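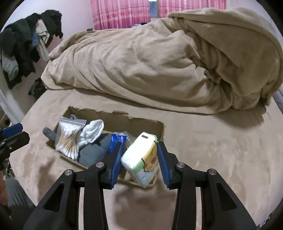 Tissues, held up beside the box on the bed.

1/18/24

So! The lemon loaf. I promised you this one before the holidays and then the holidays happened, and then I had a cold that settled in my head for the better part of two weeks and I couldn't taste a thing, so there was really no point in baking anything I meant to write about. I did make a batch of brownies in the middle of it, and my husband tells me they were very good. I will have to take his word for it.

Anyway, my nose is back and so is the loaf. It started out as a recipe from the back of a little spiral-bound cookbook I picked up at a rummage sale in Plerelden years ago, the kind where every page has a different lady's handwriting photocopied onto it. The original was called Tremblay Tea Bread and it had two eggs, a stick of butter and a whole cup of sour cream in it. I have been baking without eggs and dairy for a good while now (long-time readers know the story, and new readers can just trust me that my stomach is happier), so this took some fiddling. Quite a lot of fiddling, if I'm being truthful. The first one was gummy in the middle and the second one sank so far down that I filled the dent with jam and called it dessert.

What finally fixed it was the yogurt. I had been using a thin soy yogurt, and when I switched to a thick plain coconut one the crumb came together beautifully. I also stopped trying to replace the eggs with ground flax, which made the whole thing taste a bit like toast, and went with a spoonful of vinegar and a little extra baking powder instead. You would think the vinegar would come through. I can't find it at all, and I have looked!

For the loaf you'll need 330 grams of all-purpose flour, a cup of sugar, two and a half teaspoons of baking powder, half a teaspoon of baking soda and half a teaspoon of salt. Whisk all of that in your big bowl. In another bowl stir together three quarters of a cup of thick coconut yogurt, a cup of oat milk, half a cup of a mild oil, a tablespoon of cider vinegar, the juice of one large lemon and the zest of two. (Zest them before you juice them. I have been baking since I was nine and I still get this backwards once a year, and there is nothing sadder than chasing a floppy lemon half across a grater.)

Pour the wet into the dry and fold it until you can't see flour anymore, then stop. It'll be lumpy and rather thick. Scrape it into a lined nine by five pan and bake at 350 for fifty-five minutes, then start poking it with a skewer. Mine usually wants an hour. My old oven in the Bultberg apartment wanted an hour and ten, but that oven had opinions about everything.

Let it cool in the pan for fifteen minutes and then lift it out by the paper. The glaze is just powdered sugar and lemon juice stirred to the thickness of school glue, and I put it on while the loaf is still a tiny bit warm so some of it soaks in and some of it sits on top and crackles. If you wait until the loaf is stone cold, you get a neater drip down the sides, if that's what you're after.

I took the first good one over to Nuno Pinheiro, who lives two doors down and used to bake for a hotel, and who is therefore the scariest person I know to hand a slice of cake to. He ate it standing up in his kitchen, asked for the heel, and then told me it needed poppy seeds. I was a little put out! I went home and made it with two tablespoons of poppy seeds and of course it was better. So the poppy seeds are in, and you can toss them in with the flour. Leave them out if you have somebody in the house who complains about things in their teeth.

A few of you asked about the pan. It's a plain old light-colored metal one from the Grerkley kitchen shop, which I'm sorry to say closed last spring. I've tried the loaf in a glass dish too and the bottom got darker than I like, so if glass is what you have, turn the oven down a little and give it more time.

It keeps for four days wrapped up on the counter and I think it's nicest on the second one, when the lemon has had a chance to settle in. It freezes well in slices, without the glaze. I like to toast a frozen slice straight from the freezer and put a bit of vegan butter on it, and that has been my breakfast more mornings this month than I'm going to admit to here.

Oh, and while I was tidying up the blog I noticed that the banana muffin post has had 2,462 visits, which is an awful lot of muffins. Thank you! I read every comment even when I'm slow to answer, and I was very slow over Christmas.
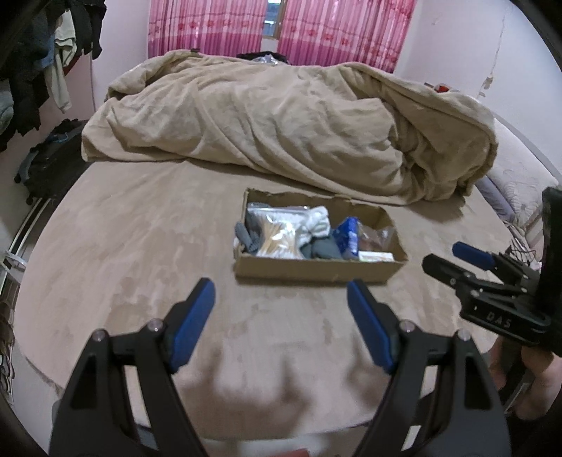

Coming up in February

I'm hoping to get to the chocolate orange cookies that my sister keeps asking for, and I've got a blood orange upside-down cake half worked out in my notebook. The fruit part is lovely. The cake part keeps coming out with a damp stripe along the top where the juice sits, so I'm going to try cooking the slices down in a pan first and see if that helps. If any of you have made one without eggs and had it turn out properly, please leave me a note and tell me what you did.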